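Odel long desk, white
From the Hakala range by Nastine

We're very fond of the Odel. It's a long white desk made to go flat against a wall, and it suits those awkward rooms where the door takes up one end and you still want a proper place to work. Pick your length, push it up to the wall and you've got space to spread out (two people can share one happily, and we often do!).

The top wipes clean with a damp cloth, and we love how well the white sits against a plain painted wall. It keeps a small room feeling light, even on a grey September afternoon.

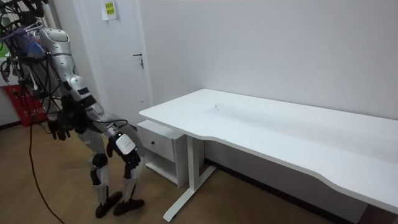
It goes together with 4 bolts and the key in the box. A second pair of hands helps when you turn it over, as the longer top is a fair weight. Measure the swing of your door before you order, and leave enough room to get at the handle.

Depth: 600 mm
Top thickness: 36 mm
Lengths: several, please ask
Colour: white

Want a longer run? Two Odels stand end to end very neatly, and the Nulivex cable tray fits underneath either one. The tray is sold separately and comes in 1,000 mm lengths.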